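Workshop notebook, December
Cable day, part two

Started on the leftovers from the Terardale job this morning, meaning everything that got dumped in the big crate when we packed up in a hurry. I'd been putting it off (you all know I had) and then I went looking for one patch lead and pulled out a knot the size of a cabbage. So, cables it is!

Method is the same as last time. Pull one lead free, lay it out straight, run it through my fingers for nicks and kinks, then coil it over-under and tie it off. I do try to coil the way the cable wants to go. The ones that had been wound tight around somebody's elbow fought me the whole way, and I ended up hanging 5 of them over the door to relax while I got coffee.

Ties: I'm not using zip ties on anything that gets opened again. I cut off the last of ours with the side cutters and nicked a jacket doing it, which serves me right. A loose hank is fine for the table. They can get the proper Schwaiger straps when they go on the wall, we have a full box of 100 in the drawer under the vise.

I got the mesh baskets out for sorting and set them along the left side of the table, red, black and green. Basket color has nothing to do with cable color, and yes, I know that's confusing. Red is for tested and good, black is for test again, green is for anything going back to Tevard. I'll make tags.

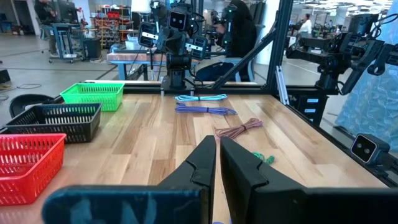
Light blue, purple, pinkish-brown and small green hanks, with the sorting baskets.

I like having them spread out on the bare wood like this before they go anywhere. When they're all in a heap I can't tell what's what, and the pinkish-brown one especially just vanishes in the bottom of a basket. Purple needs another go at the coiling, there's a loop trailing off the right side of it that will snag on everything.

Testing went okay until the meter started beeping at nothing, and it was the battery. Swapped it and did 2 of the earlier leads over again to be safe. Same readings, good.

Lengths still aren't written on anything. The Julutham list says 135 cm for the short ones but I don't trust that list, so I want to measure before I label. The tape measure was not in its drawer. If you have it, please bring it back!

To do next:
tags for the baskets
recoil purple
measure, then label both ends
order more heat shrink, the thin stuff
find out if Tevard wants the adapters back too

Crate is still half full. Stopped at 4:30, hands smell like old rubber.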